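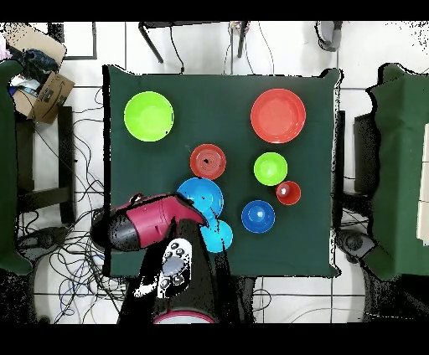
Chapter 6
Residential Leases and the Security Deposit

6.1 The lease as a contract and as an interest in land

A residential lease does two things at once. It transfers the right to possess a dwelling for a stated term, and it sets out a series of promises between landlord and tenant. Older law stressed the first function. Rent was owed for the land, and the condition of any building on it was largely the tenant's problem. Most modern statutes stress the second, and read the duty to pay rent together with the duty to keep the dwelling fit to live in.

The distinction matters when something goes wrong. If a furnace fails in a unit at Womside Court, the tenant's remedies depend on whether the local statute treats the landlord's duty to repair and the tenant's duty to pay as dependent promises.

6.2 Purpose of the deposit

A security deposit is money held against future loss. It remains the tenant's property, subject to the landlord's right to make deductions allowed by the lease and by statute. Common deductions are unpaid rent, cleaning beyond the ordinary, and damage beyond normal wear — a term that few statutes define closely.

Consider a tenant who pays Trornel Property Management a deposit of $1,000 on a one-bedroom unit. At move-out, the manager deducts $135 for a broken interior door and returns the balance with an itemized statement. If the lease allows 60 days for the return but the statute allows fewer, the statutory period controls.

6.3 Terms used in this chapter

Holding deposit: a sum paid to take a unit off the market before a lease is signed.

Normal wear: the decline in condition that results from ordinary use.

Itemized statement: a written list of each deduction and its amount.

Section 6.4 covers the move-in inspection report. The Seidel lease, reprinted in Appendix B, is used for the exercises; read clauses 1 and 2 before continuing.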